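A kitchen that only exists on my computer

I promised my sister I would write down what I do all day, and November seems like a good month for it, with the dark coming down before supper and the kettle never far off. So pour yourself something, and bear with me, as I do tend to go on.

Our little group at Mangundap is teaching a robot arm to be useful in a kitchen. The kitchen is a simulated one, made up of shapes and colors and a bit of pretend gravity, and my part is to collect the examples it learns from. I sit at my desk with a hand controller and steer the arm through a small job, start to finish, and the computer saves everything. Then I do it again! One good run is called a demonstration, and we are hoping for 201 of them before the holidays.

Most of my time this week has gone to one pale yellow bottle with a white cap, sitting in a round brown container. You would think picking up a bottle was nothing at all. But the container has sides, and the fingers have to come in beside the bottle without bumping the rim, and I have a heavy thumb.

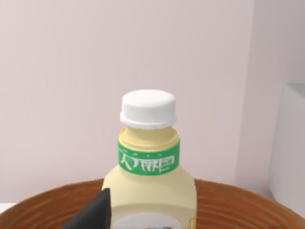 Pravesh Ndlovu
Demonstration collector and keeper of the practice notes, Mangundap

The shoulder of the bottle is the tricky bit, because it slopes. If I close too high up, the grip slides off toward the neck, and if I go in too low I meet the container. Abdelkrim (Abdelkrim Lamrani, who looks after our training runs) has asked me to come in a little differently each time, so the arm doesn't simply memorize my one favorite path. That was hard for me. I like a favorite path. My first 11 tries were so alike that he sent them back with a very kind note, and I spent an afternoon learning to be less tidy.

I also throw out more than I used to. When I started I kept anything where the bottle came up, even if I had dithered over it for ages, and the arm picked up my dithering. It would hover and hover, just like me! Now if I hesitate badly I start the run over.
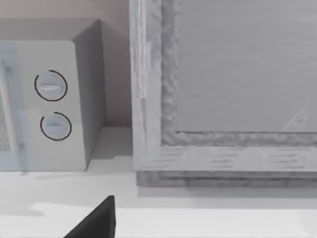
Tumelo has been after me to slow down on the approach as well, and she has a point. When the arm is moving quickly I correct too late, and then I correct the correction, and the saved run has a wobble in it like a shopping cart with a bad wheel. I've turned the controller's sensitivity down to 3 and my wrist is happier too.

I manage about seven good ones before I need to get up and walk to the window. Tomorrow the bottle gets a new starting spot, and I already know which side I'd like it on.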